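Husar Tabletop Ballot Box, Locking, with Card Slot

Brernolthorpe Meeting and Election Supply

The Husar is a locking ballot box for elections that are run by hand: church business meetings, town meetings, county party caucuses, union locals and school boards. It is 16 inches wide and 12 inches deep, and it fits on a standard folding table with space left over for the sign-in sheet.
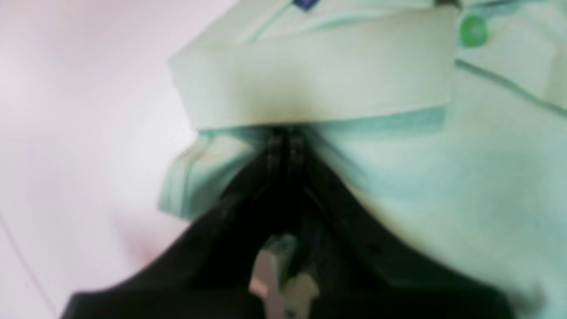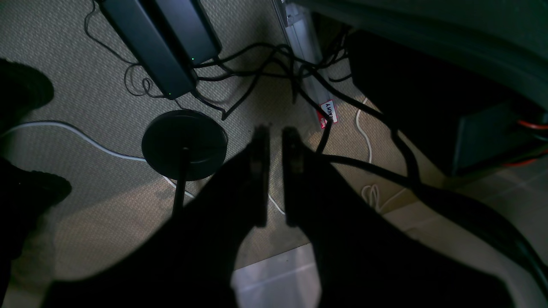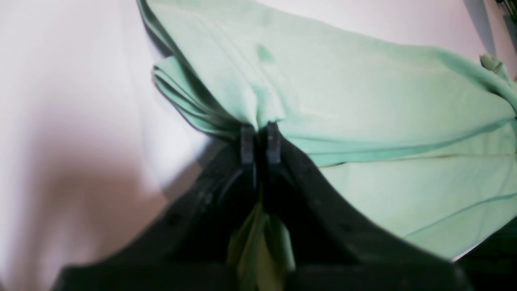
The body is powder-coated steel with a hinged lid. The slot takes a half-sheet ballot folded once, or an index card flat. A steel baffle under the slot keeps ballots from being pulled back out after they are dropped. The slot has a sliding cover that can be closed and sealed when the polls close, so the box can be moved to the counting table without opening the lid.

Locks and seals

The lid has two separate locks, keyed differently. Many bylaws call for two people to be present when a box is opened, and this lets you give one key to each. Each lock comes with a spare key. If your rules only ask for one key holder, the second lock can be left open.

There is a hole beside each lock for a numbered pull-tight seal. A bag of 20 seals is included. Write the seal number in the minutes when the box is closed and read it out again before it is cut. Replacement seals are sold separately and any standard pull-tight seal will fit.

Showing the box empty

Most election rules say the box has to be shown empty before voting starts. The lid opens past upright and stays there on its own. The inside is painted white, which makes a stray ballot easier to see from across a room.

What is in the carton

Ballot box
Four keys, in two marked envelopes
Numbered seals
Adhesive label holder for the front
Instruction sheet

Ballots are not included. See the Herden ballot stock below if you need paper in more than one color for runoffs. We recommend a different color for each round of voting. Old ballots from a first round do get dropped into the second, and a color change lets the tellers pull them out quickly.

What it is not for

The Husar is not a certified container for state or federal elections. Requirements differ by state and in some places by county, so check with your clerk before you use it for anything beyond an internal or local vote. It is also not fireproof. If you have to keep ballots for a set time after the vote, move them to a records box or a safe.

Care

Wipe with a damp cloth. Put a drop of graphite in the locks once a year. Do not use oil, which collects dust and will stain paper.

Shipping and returns

Orders leave our warehouse within 2 business days. If you need the box by a set date, put the date in the order notes. Annual meeting season makes February our busiest month, so order ahead if you can. Unused boxes can be returned with all keys. We can't take back a box with a missing key.

Related items

Urkov Floor-Standing Ballot Box
Herden Ballot Stock, Half Sheet, Assorted Colors
Numbered Pull-Tight Seals, Bag
Teller's Tally Pads
Folding Privacy Screen, Tabletop

Comments

Esperanza Salcedo
December 25, 2019
Used this for our congregation's vote on the new pastor. The two locks were what we wanted. The label holder came unstuck the first week and we put it back on with our own tape.

Yolotzin Tlapale
Does the baffle slow things down with card stock? Our precinct caucus uses heavy cards.

Brernolthorpe
Heavy cards go in fine flat. Folded ones tend to catch, so leave them unfolded.

Yolotzin Tlapale
Thanks, ordered one.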